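## 4. What givers said they were doing

I went into the interviews expecting to hear a lot about price. Colm Costello and I had built half the guide around it, with a whole page of prompts on budgets and guilt, and most of that page never got used. People wanted to talk about the shop instead. Which one, who was behind the counter, whether they'd been in before (and whether the recipient would know they'd been in before!). I've kept the order of topics the way it came up in the rooms and not the way we had planned it, so this section wanders a bit.

The survey went to 1,000 households on the Carroll mailing list and 838 came back. I dropped the ones where the recipient question was blank, leaving 812 for everything reported from this point on. Tyson Carrier wanted to keep the blanks in as "undecided", and we went back and forth on it for longer than I'd like to admit, but an empty box can mean so many things that I didn't feel right giving it a label.

The first thing that jumped out was how many givers described a present as an answer to an earlier one. A woman in her sixties told me she had bought her brother-in-law a thermos because he had given her a torch. I asked what the link was and she looked at me as if I were a bit slow. Both were for camping, both came in a box, and neither of them camped. Masson calls this "echo giving" in his earlier notes for our group, and I've borrowed the term – though I use it more loosely than he does, and I count echoes across a couple as well as between two people. 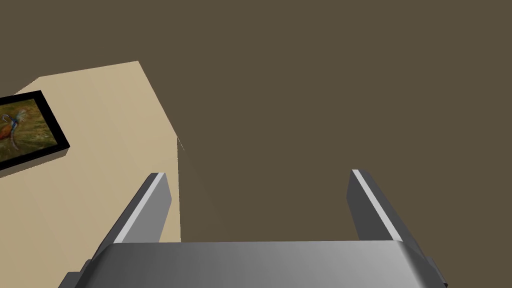
*Reading time: 7 minutes*

**Figure 3.** Parallel gripper fingers, angled inward with a wide gap between them. Rendered.

Echo giving was strongest among in-laws and weakest between parents and their own kids, which surprised me. I had it down as a family habit in general. With kids, the talk was all about guessing right, and the word "favourite" kept turning up in the transcripts: favourite colour, favourite team, the favourite mug that got broken and had to be replaced on the quiet.

Then there's wrapping. I'd asked one question on it, near the end, mostly as a cool-down, and I could have run a whole study on the replies. Several givers at the Clotel store sessions said a bag was fine for a neighbour but rude for a mum. Ailbhe Ó Ceallaigh, who coded these with me, spotted that the same people were quite happy to receive a bag from anyone at all. We gave that its own code, "one-way paper", and I'm still fond of it.

One caution before the next section. The interviews were done in November, when everyone's already a bit wound up about Christmas, and I suspect birthdays got squeezed out of the conversation as a result. The survey asked about both, so where the two sources disagree on birthdays I've gone with the survey. Section 5 takes up returns and regifting, where they disagree quite a lot.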